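4. Setting Up Your Leka Drying Rack (Wall Model)

If you've made it through section 3, your wall rail is up and level and you've swept up the plaster dust. Nice work! Now comes the part I like best, where the thing starts to look like something you can hang a shirt on. I've put up the Leka in three apartments and one very damp basement in Trorndale, so most of the notes below come from getting it wrong first.

You'll need the hex key from the small bag, a flat screwdriver, a pencil, and a step stool you trust. Give yourself an hour, plus a coffee.

4.1 Hanging the frame

1. Lay the folded frame on a towel with the hinges facing up. The paint chips easily on tile (ask me how I know).

2. Find the two hooks on the back edge. Push each one outward until it clicks. If one won't click, wiggle it while you push, and don't hit it with anything.

3. Lift the frame with both hands and drop the hooks over the rail. You want to feel it settle on both sides. Mine likes to catch on the left and float on the right, so I run a finger along the top before I let go.

4. Tighten the two lock screws with the hex key. Snug is enough.

Caution: Keep the frame folded until both lock screws are in. An open frame with loose screws can tip forward, and it's heavier than it looks.

Note: The older Leka frames have one lock screw in the middle. Same idea, just go a bit tighter.

4.2 Threading the line

The line comes on a card and it wants to stay in the shape of that card forever. I unroll mine the night before and hang it over a door.

1. Tie a double knot at one end and pull the free end through the first hole, from the outside in.

2. Go across to the opposite hole, out, along to the next one, and back across. Keep going until you've used all 6 runs.

3. Leave it slack for now. Really slack! If you pull each run tight as you go, the first ones will bow the frame and you'll have to start over.

4. Once it's all through, work back from the knot, taking up the slack one run at a time.

5. Feed the end into the tension wheel and turn it clockwise. Stop when a run gives a little under your thumb and springs right back.

Note: New line stretches. Give the wheel another half turn after the first week, and again after a month or so. My neighbor Vinzenz Hubmann swears by soaking the line overnight before threading it, and his is still tight after two years, so maybe he's onto something. I've never had the patience.

Caution: Fingers out of the hinge when you turn the wheel.

4.3 Your first load

1. Wipe the line with a damp cloth. There's a waxy coating on it from the factory, and it will leave a faint gray stripe on anything pale.

2. Start with a small load of light things, like T-shirts, pillowcases and dish towels. Save the jeans for next week.

3. Bring the washing over in whatever you've got and park it right under the rack, so you aren't dripping across the floor.
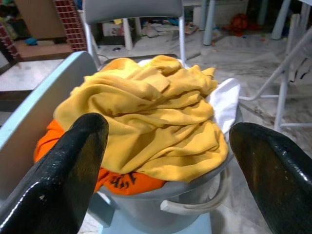 4. Shake each piece out hard before you hang it. It takes a second and saves you most of the ironing.

5. Hang from the wall side outward, with the heaviest pieces closest to the wall. The frame sags a lot less that way.

6. Leave a hand's width between pieces. I know, I know, you want to get it all on there. Everything dries faster with the gap, and you won't get that stale smell in the armpits.

7. Open a window or a door for the first hour if you can.

Note: Bright colors go on inside out if your rack gets afternoon sun. I lost a good red sweatshirt to a south window one August.

4.4 Folding it away

1. Take everything off, including the pegs. Pegs left on the line get pinched in the hinge and snap.

2. Back the tension wheel off one full turn.

3. Lift the front edge a little, press both side catches, and let the frame down against the wall.

If a catch sticks, a drop of sewing machine oil sorts it out. Wipe off the extra before you hang anything white. Spare catches and line are in the parts list in section 7.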